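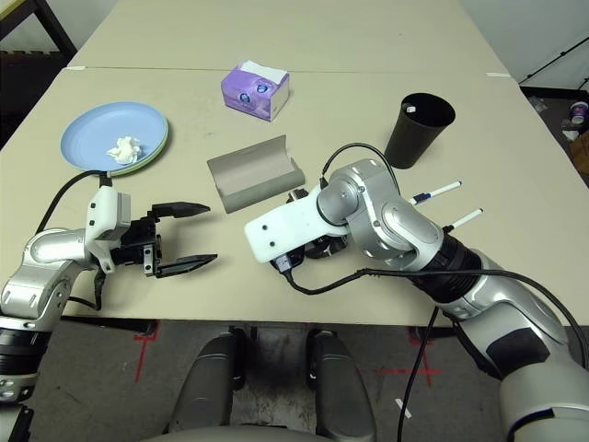 What the second arm is going to cost me

07/05/2022

So, the budget. I promised myself I'd write it all down before spending another penny, and the spreadsheet has got silly, so you're getting it instead!

Kuvberg want 2275 for a new pair of grippers. Sowa will do 1658, but delivery isn't until September and the cable set is extra (of course it is). I'm leaning towards Sowa – two flat black fingers is all I need for plates and a tissue box, and I can wait.

Then there's the small stuff. I've put down 80 for cable clips and sleeving, as I'm fed up with black cable looping over the arms and dangling off the table. Tape is cheap, so red for the floor and white for the table join can come out of petty cash.

Still undecided: one long table in place of the pair pushed together. The seam bugs me, but Ultambridge only deliver flat-pack and I haven't the patience. Might ask them again once the grippers are ordered.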